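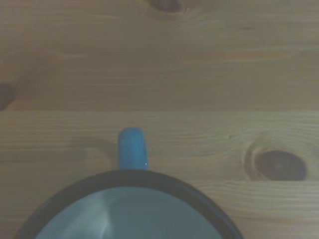
candine_oak
Finish for a pine dining table, going in circles
I want to put a new finish on the top of our pine table before April, when we have family staying. It's separate planks, light pine, with knots here and there, and the big round one on the right of my mug has a dark brown middle. The old finish is worn down to nearly nothing. I was set on oil, then a neighbor told me oil on pine is a waste of time and I should use a water-based poly. The table gets used for every meal plus homework. What would you put on it?

Posted January 5, 2021

wandell
Poly. Pine is soft and it will dent whatever you do, but at least spills stay on top. Three coats, light sanding between them, leave it alone for a week before you put anything heavy on it.

priklow_shed
I'd go the other way. I've had hardwax oil on a pine kitchen table for 4 years with kids. When a spot gets dull I rub that spot with a pad, wipe on a little more oil and it's done the same evening. With poly you end up sanding the whole top once it gets scratched through.

wandell
You can touch up poly too.

priklow_shed
You can, and I've never seen one where the patch didn't show.

candine_oak
What about the knots? I've read they bleed through.

tab_saw
That's mostly a problem under paint. Resin from a knot will yellow white paint in a year or two. Under a clear finish on old wood I wouldn't bother. If one feels sticky, wipe it with mineral spirits, let it dry and carry on. If one is loose, run some thin glue in around it before you sand.

wandell
I'd still put a coat of dewaxed shellac over the whole top first. It seals the knots and it goes under poly fine.

priklow_shed
Don't do that if you're going with oil. Oil needs to get into bare wood.

candine_oak
None of them are sticky or loose. Second question, the joints. I can see a thin dark line where the planks meet. Should I fill those?

tab_saw
Can you get a fingernail in them?

candine_oak
Just checked, no. It's flat all the way across.

tab_saw
Then leave them. Filler in a table joint cracks out when the boards move in winter, and then you have crumbs of filler to pick out too.

brandao_joinery
Agree on the joints. On the finish, I do this for a living (Brandão, small shop, mostly repairs) and I've used both on pine. Poly if people in the house put hot mugs and wet glasses down without thinking. Oil if somebody is willing to look after it. Sand to 150 and stop there, always with the grain, and go easy near the knots. They're harder than the wood next to them and you can end up with a bump.

wandell
150 is coarse for a dining table. I go to 220.

brandao_joinery
220 is fine for poly. For hardwax oil, check the can, a lot of them want it coarser.

candine_oak
We are the wet glass household. I'm leaning toward poly in matte. Will it turn the wood orange?

wandell
Oil-based will, over time. Water-based stays pretty close to what you have now. Try it on the underside first.

priklow_shed
I still say oil, but matte is the right choice if you're doing poly. Gloss on pine shows every dent.

candine_oak
OK, underside test this weekend with water-based matte. I'll post how the color comes out.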